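Forham Household Handling Set
Collection rules and data card

Status of this document

This card accompanies the Forham Household Handling Set and is to be read together with the Siruvix Code of Practice for Hand-held Gripper Recording, referred to below as the Code. It sets out how recordings are made, which conditions a recording must meet before it is accepted, and what users of the set may and may not do with it. Where the card and the Code differ, the Code applies.

The card is maintained by Anderson Magalhães at Siruvix. The present text replaces the version issued in July. The sections on consent and on garment tasks have been rewritten; the remainder has been corrected in small points only.

Summary of contents

The set contains 2000 recordings of everyday handling tasks carried out in private homes with hand-held grippers. There are four task groups: folding garments, clearing surfaces, loading and unloading containers, and opening and closing doors and drawers. Folding garments is the largest group. A further 200 recordings are held back by Siruvix for evaluation and are not distributed.

Each recording consists of a video stream from the camera on the gripper, the position of the tool over time, the opening width of the fingers, and a short written task statement. Sound is removed before the files leave the collection site.

Collection partners

Recordings were made by two partners, Sundqvist and Drekside. Both worked to the same edition of the Code. Sundqvist supplied the garment and container groups; Drekside supplied the remainder. The partner responsible for each recording is given in the field "partner". Users who find a systematic difference between partners are asked to report it.

Rules for the operator

1. The operator shall read the task statement aloud before starting and shall carry out that task and no other.

2. Both tools shall be checked before each session. Finger pads must be firmly seated and screws tight. A tool with a worn or lifting pad is to be withdrawn until the pad has been replaced.

3. Objects shall be handled with the finger pads. The operator's hands stay on the tools while a recording is in progress. If a hand has to be used on the object, the recording is stopped and marked "assisted".

4. Movements shall be made at an ordinary pace. Long pauses with the tool resting on the object should be avoided, as they are difficult to tell apart from deliberate holding.

5. A failed attempt is to be kept. It is marked "failed" and is not to be recorded over.

Garment tasks

A garment task begins with the item laid flat on a bed, table or other level surface large enough to take it fully spread. The waistband or collar should be at the far side from the operator and the openings at the near side. Both fingers of the leading tool should make contact with the cloth before the first fold, so that the starting position can be read from the video without reference to the other streams.
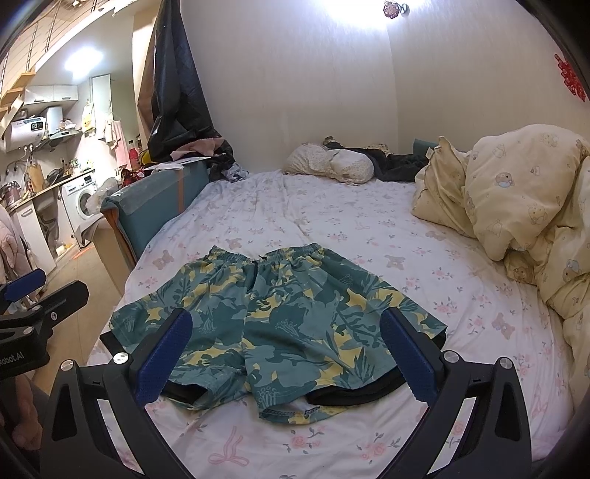
Garment task, shorts on a bed. Both finger pads of the nearer tool are on the cloth, with the waistband at the far end.

Patterned garments on patterned bedding are accepted and are wanted in the set. Operators shall not change the bedding, remove cushions or move furniture in order to obtain a plainer background. The only items which may be moved are those lying on the part of the surface where the folding is to take place.

The second tool may enter from either side. It should be kept clear of the garment until it is needed. Where only one tool is used for the whole task, this is recorded in the field "tools".

Garments must be clean. Underwear, school uniforms and any item bearing a name label are excluded.

Privacy and consent

Rooms in which people live cannot be recorded without showing something of how they live. The Code therefore requires written consent from every adult member of the household, given before the first session and covering each room that may come into view, including rooms seen through an open doorway. Consent may be withdrawn at any time. On withdrawal, all recordings from that household are deleted from the next release and users are told to delete their copies.

Faces, letters, identity papers, medicines and screens showing personal content are masked. Brand names and displays on household appliances are left as they are. The operator's own hands may appear and are left unmasked unless the operator has asked otherwise.

Household addresses are held by the collection partner and are not passed to Siruvix.

Safety

No recording may be made next to a lit hob, an open flame or standing water. Stairs shall not be used while a tool is in the hand. Children under the age set by the partner's own safeguarding policy shall not be in the room during a session – this applies even where a parent is present.

Review

Every recording is checked by a reviewer who did not take part in the session. The reviewer confirms that the task statement matches what is done, that the video and position streams are aligned, and that masking is complete. For each delivery, a second reviewer repeats the check on 200 recordings chosen at random. If the second review finds unmasked personal content, the whole delivery is returned to the partner.

Known limitations

The homes in the set are mostly small, and beds are used as the folding surface far more often than tables. Lighting is as found. Bright lamps sometimes fall within view and reduce detail in the rest of the image. Large items such as duvet covers are poorly represented. Right-handed operators are in the majority, and handedness was not recorded in the earliest sessions.

Permitted use

The set may be used for research and teaching, and for the testing of handling methods. It may not be used to identify households or their members, or to draw conclusions about their income, health or beliefs. Results obtained with the set should name the release used and state whether recordings marked "assisted" or "failed" were included.

Requests for correction should be sent to the maintainer and should give the recording number and the time at which the fault occurs.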